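Spülung im Kernbohrverfahren: Was der Rücklauf verrät

Lesezeit: 3 Minuten

Wer einen Bohrkern zieht, betrachtet zuerst das Gestein. Rosalind Achterberg betrachtet zuerst die Spülwanne. Die Bohringenieurin betreut für Gernik Erkundungsbohrungen im Festgestein und führt über Menge, Dichte und Färbung des Rücklaufs ein eigenes Protokoll, getrennt vom Schichtenverzeichnis.

Die Spülung erfüllt beim Seilkernverfahren mehrere Aufgaben zugleich. Sie kühlt die Krone, trägt das Bohrklein durch den Ringraum aus und stützt die Bohrlochwand. Im Lockergestein übernimmt ein Bentonitzusatz die Filterkuchenbildung. Im klüftigen Fels reicht dieser Effekt oft nicht aus, und die Spülung geht teilweise oder vollständig verloren.

Auf der Bohrung Wekell trat dieser Fall bei 31 Metern ein. Der Rücklauf fiel innerhalb eines Kernmarsches aus, der Pumpendruck sank, das Drehmoment stieg. Geräteführer Vaughn Nakamura nahm den Andruck zurück und ließ den Strang ohne Vorschub drehen. Anschließend wurden 200 Liter einer höherviskosen Polymermischung verpumpt. Nach einer Standzeit kam der Rücklauf wieder, zunächst trüb, dann mit deutlichem Feinkornanteil.

Zementieren wäre die Alternative gewesen. Achterberg setzt sie ungern ein, wenn die Bohrung später als Messstelle ausgebaut werden soll - der Zement verschließt auch jene Klüfte, deren Durchlässigkeit man bestimmen will. Auch Polymere sind nicht folgenlos. Vor dem Pumpversuch müssen sie abgebaut und ausgespült werden, sonst fällt der ermittelte Durchlässigkeitsbeiwert zu niedrig aus.

Der Spülungsverbrauch in Wekell belief sich am Ende auf 2.567 Liter. Davon entfielen 1.164 Liter auf die Kluftzone. Die Werte stehen im Bohrbericht neben dem Kerngewinn, Marsch für Marsch. Für die nächste Bohrung am Standort Sirko ist ab Ansatzpunkt eine Durchflussmessung im Rücklauf vorgesehen, der Ausbau beginnt im Juni.
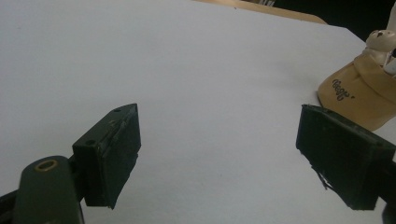

Dunkelgrüne Greiferfinger über einer mattweißen Tischplatte.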